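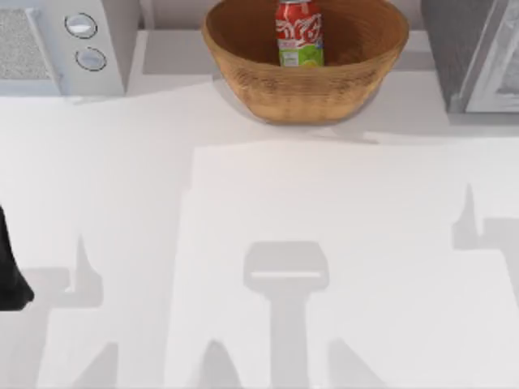
House rules for the virtual kitchen, second edition

14 shares | 3 comments

Hello again, and a warm welcome to those of you who joined the list in February. I promised last time that I would write up the new house rules for our simulated kitchen work, and then of course the rules were not quite finished, and then Roksolana Stasiv found a contradiction between the part on resets and the part on naming, so you are getting them rather later than I meant. I do think they are better for the wait, and I hope you will too once you have lived with them for a bit.

Some of you will remember the first edition. It was a single page that Jörg Engelhardt wrote over a long lunch when there were only a handful of us running episodes, and it served us very well for a good while. The trouble was that everybody carried a slightly different version of it in their heads. At Cabrera they thought an episode began when the arms first moved. At Stilholm they thought it began when the objects had settled on the counter. Both are perfectly sensible ways of looking at it, but when we came to put the two sets of results side by side we spent the better part of a fortnight arguing about success rates that were never measuring the same thing in the first place.

So the first rule, and the one I would ask you to read twice, is about the start. An episode begins once every object has come to rest and both arms are in their home pose. Please let the physics settle before you record anything. If a can is still rocking in a bowl, wait for it. If it falls over while you are waiting, that is a bad start and not a failed episode, and it goes in the log of bad starts, which is a separate file and a surprisingly good read if you have a quiet afternoon.

The second rule is about what success means, and it has to be written down before the run. I know this feels fussy when the task is something like taking a can out of a bowl and setting it on the counter, which any of us could judge from across the room. But does it count if the can is on its side? Does it count if the bowl has been dragged half the length of the worktop along the way? Does it count if the gripper is still holding on when time runs out? We had three different answers to that last one in the same week, all of them given with great confidence. From now on the can (or whatever it may be) must be released, upright and still, with no gripper touching it, for 2 full seconds. If your task needs something different, say so in the task sheet and have someone else initial it first.

The third is about clearances, and here I must thank Manaia Lowther, who has been patient with me on this for longer than I deserved. In simulation it is very tempting to let things slide. An elbow passes through the corner of an oven, nothing breaks, the episode is marked a success and off we all go to get a cup of tea. But a policy that learns it may pass through the corner of an oven will try to do so on a real bench, and a real oven has opinions. Any contact between an arm and a fixed appliance now ends the episode and is recorded as a collision, even if the task would otherwise have been completed. Manaia went back through the old Tranier runs with this in mind and marked 13 of them down, and I would rather know that now than hear it from somebody in the workshop with a bent wrist joint.

Now, lighting. This was the part that caused the most letters, and I have kept them all. Alcides Quispe would like the lights and shadows varied in every batch, and Abelardo Grajales would like them left alone so that he can compare like with like. I have a good deal of sympathy for both. Overhead views of a pale worktop can have strong shadows from the arms lying right across the working area, and a model trained under one fixed light may well come to lean on them without anyone meaning it to. The settlement, for which I take the blame, is that training batches vary the light and evaluation batches do not, apart from one evaluation set that is varied on purpose and reported in its own column. Please don't average the two columns together. Please, please don't.

On naming and seeds there is less to say, though it is where most of the small muddles come from. Every batch carries its scene name, its software version and its random seed, in that order, in the header. Roksolana tried to reproduce episode 1802 from the Serville set and could not, and after a great deal of detective work it came out that somebody had updated the object models halfway through and kept the old version number. No names, and he has brought in biscuits. If you change a mesh, a mass or a friction value, even by a whisker, you have a new version, and it needs a new number.

Then there is reporting, which I will keep short as I have gone on rather a lot already. Say how many episodes you ran, how many you threw away and why. Keep the failures along with the successes, and keep the recordings of both. Anything you plan to move across to real hardware needs 4 separate seeds behind it and a read-through by someone who did not write the code. And do remember that passing in simulation is no safety approval of any kind. The bench has its own checks, its own stop buttons and its own rather stern induction with Jörg, and none of that is being relaxed.

The full text is in the shared folder, next to the old edition, which I have left there for the sentimental. If something in it doesn't fit the way your team works, write to me or to Manaia before you work round it. We'll look at the whole thing again once everyone has put a few batches through, and I should like to have the part on soft objects finished by then, as dishcloths are still a complete mystery to me.

Share this item (14) | Comments (3)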